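Chapter 2
Storage and Classification of Small Stock

Learning Objectives

After studying this chapter, you should be able to:
Explain why small parts require a different storage plan from bulk goods
Assign stock to a location by size, rate of use, and value
Prepare a location code and a matching index card

2.1 The Cost of a Misplaced Part

A repair shop may carry 3000 separate items, most of them small enough to hold in a closed hand. Screws, washers, fuses, and springs seldom appear as large sums in the accounts, and for that reason they are often stored without a plan. The loss shows up elsewhere -- in hours spent searching and in duplicate orders. At the Clanditz service depot, a review of the stockroom listed 193 items under more than one name.

Small stock is commonly kept in drawers, bins, or divided trays. A drawer unit with clear fronts lets a worker check the contents before opening a compartment, and a carrying handle allows the unit to move from shelf to bench.
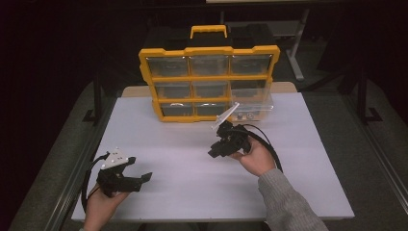 Analyn Yap argues that the choice of container matters less than the code written on it: "A drawer without a location number is a place to lose things." Her view is widely shared among stock clerks, although some shops sort by job and do without codes entirely.

2.2 Fixed and Open Locations

In a fixed system, each item has one permanent place. In an open system, an item may be placed in any free space, provided the index is updated at once. The Skellari method, treated in Section 2.4, combines the two. Frequently used parts keep fixed places near the bench, while slow-moving stock is assigned as space becomes free.

Before reading further, review the sample index on page 138.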